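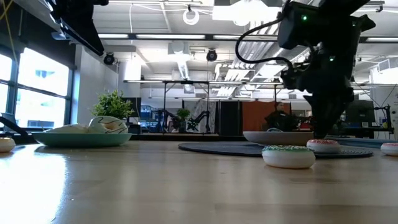

Why did the rye starter go flat after I switched flours? Too much water for the new bag, as far as I can tell, and I was feeding it on the old schedule like nothing had changed.

29 Aug 2022

Okay, so picking up from where I left things. The Narby rye is milled a lot coarser than what we had before, and I'd been treating it the same – same jar, same spoon, same splash from the tap. It went soupy by lunch and smelled like nail polish remover. Not dead, just hungry (I hope). I tossed most of it, kept 60 grams, and gave it a stiff feed, more like putty than batter. By the time I was washing up it had a proper dome on it, which made me stupidly happy!

Mircea Coman came by and stuck his nose in the jar and said it smelled like his grandmother's cellar. I'm taking that as a compliment. He thinks the Alvarado wheat is worth trying for every other feed, to calm down the sourness. I'm not so sure, but it's cheap and we have a whole sack of it, so I'll split the starter in two tonight and run them side by side. Jar A all rye, jar B half and half. Please don't top up jar B with rye if you're feeding it, Despina, I know you mean well.

Test loaf from the old starter, for the record: dough weight 603 g going in, Pikmont tin, lid on for the first part. Crust good. Crumb gummy along the bottom, with that dense stripe I keep getting. I cut it too early again, I could hear it still crackling and I just couldn't wait. Flavor was fine, a bit sharp. With butter you wouldn't complain.

Things I want to change next time:
Stiffer starter, obviously.
Scald part of the rye the night before. Despina Bratu has been on at me to do this since January and I keep forgetting until the dough's already mixed.
Less salt than last time, or weigh it on the small scale, the big one jumps around when it's only a pinch.
Leave the loaf alone overnight in a towel. Overnight!

Oh, and the Graltier proofing box is running warmer than the dial says. I left a thermometer in there with the door shut and it crept past where I'd set it – so I've turned it down 2 notches and put tape over the dial. Leave the tape on until I've checked it again in the morning.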